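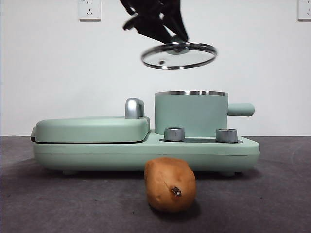
The Plelano two-part countertop cooker in pale green, with the small pot on the right and its glass lid lifted.

Plelano Two-Part Countertop Cooker
By the Eseo kitchen desk, July

We love this one! The Plelano is a countertop cooker in two halves, so you can have supper going on one side and something small simmering away on the other, all from a single plug. It's our favorite thing in the Eseo range for studio apartments, dorm kitchens and anyone whose stove is buried under mail.

The small pot is the part we use most. It has a sage-green body with nearly straight sides and a shiny stainless-steel rim, and it's just right for a couple of potatoes, a bit of rice, or soup for one (with enough left for lunch, if you're lucky). Cut the potatoes into chunks and they cook a lot faster. Small new ones can go in whole.

The lid is glass with a metal rim, a dark knob in the middle and a little steam vent, so you can keep an eye on dinner without lifting it every two minutes. We still lift it. Tilt the far side up first so the steam goes away from you, and keep your fingers clear of the vent — it gets hot quickly once the pot is boiling.

And the color! We had it in the test kitchen next to the cream version from Steretti and everybody went for the green. It looks great against a plain white wall.

Good to know

The small side runs at 300 watts. The cord is 70 inches long, which reached the outlet behind our toaster with some to spare. Both halves heat separately, and you can leave either one off. Wash the pot and lid by hand in warm soapy water, and wipe the base with a damp cloth after it has cooled. Please don't put the base in the sink.

Price: $138, with a 2-year warranty. Spare lids and knobs can be ordered separately from Jõgi, our parts shop, and they usually have them in stock. Have your model number handy when you write to them (you'll find it on the underside of the base).

Contact us | Copyright Eseo, all rights reserved | Back to top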